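Three weeks with the Cilluvero kitchen task pack

24th November

I paid for a three-month licence to the Cilluvero kitchen pack at the start of the month, and a few people on the mailing list asked whether it was worth the money. I said I'd write it up once I had spent enough time with it.

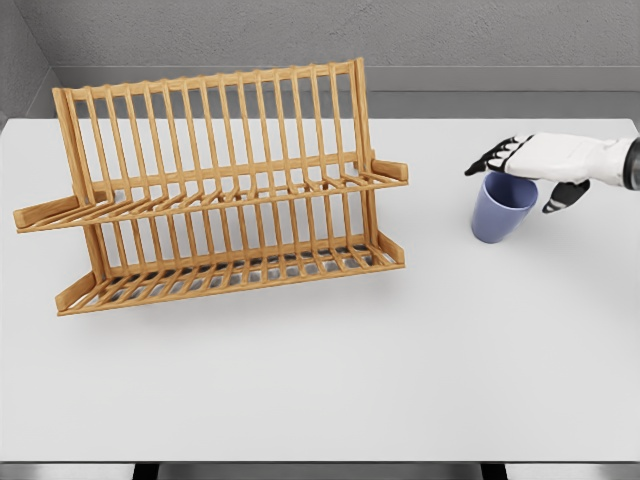

The pack is a set of simulated household tasks for people training hand and arm policies. You get the tabletops, the objects, the reset logic and a scoring script, and you bring your own robot model or use one of theirs. I do contract work for a small outfit called Padmont, mostly on grasping, and I wanted something I could run at home in the evenings without booking time on the hardware.

There are 22 tasks in the standard licence. I've used four of them properly, and most of my time has gone into the one with the cup and the dish rack. It's set up with a single blue tumbler, a wooden two-tier rack with nothing in it, and a white humanoid hand with black-tipped fingers. The goal in my configuration is to pick up the cup and put it on the rack. It sounds like a beginner's exercise and the pack lists it as one.

Installation took me most of an evening. The installer wants a particular driver version and doesn't tell you until it has already downloaded everything. I ended up wiping the environment and starting again. The second go was fine. If you're on a slow rural connection like mine, start the download before you go to bed.

The rack is the best thing in the pack. Every slat has its own collision shape, so a cup can catch on a rail or tip into a gap. In the cheaper packs I've tried, a rack is a solid block with a nice picture of a rack on it, and a policy learns to drop things onto it from any old angle. You pay for the detail in speed. On my machine the rack task runs at a bit under half the rate of the plain pick-and-lift task.

The cup is good too. It's tapered with no handle, so a grip that's too low or too loose lets it slide. You can change its mass and friction in the config file, and the changes do what you'd expect.

I can't say the same for the looks. The table is plain white, the wall is grey, and the default lighting is flat. There's a randomiser for colours and textures but it only touches the table and the wall. I'd have liked it to change the rack as well, as the wood colour stays the same in every run. If you're training from camera images, that matters, and you'll have to write your own script for it. Mine took an afternoon.

I trained on 1,000 scripted demonstrations and then ran 100 test episodes with the cup position shuffled. The policy got the cup onto the rack in a fair share of them. I won't put the figure here as I changed the scoring tolerance halfway through and need to redo it. Most of the failures I watched were at the approach, with the thumb clipping the side of the cup before the fingers had come over the rim. Widening the pre-grasp opening helped.

The scoring script needs work. By default it calls the task a success when the cup is touching the rack, even if it's leaning on the front and about to go over. I added a check that it stays put for two seconds after release. I emailed support about this and got a reply the next morning from Isauro Salinas, who said a stricter option is planned for March. He also sent a patch for a separate problem I'd had with the thumb joint limits, and it worked first time. I've got no complaints about the support.

Documentation is patchy. The object pages are thorough. The section on swapping in your own hand model is two paragraphs and a dead link.

For comparison, I used Ventura's kitchen set last year. It was quicker to install and ran faster, and the rooms looked more like someone's actual kitchen, but the contact physics were poor enough that I gave up on anything involving stacking or slots. If you mainly care about navigation or vision, I'd still look at that one first. For hands, I'd take Cilluvero.

I'll renew for another three months. Next on my list is the cutlery drawer task, which someone at Diverport told me is a lot harder than the rack. I'll post the rack config and the settle check once I've cleaned up the comments.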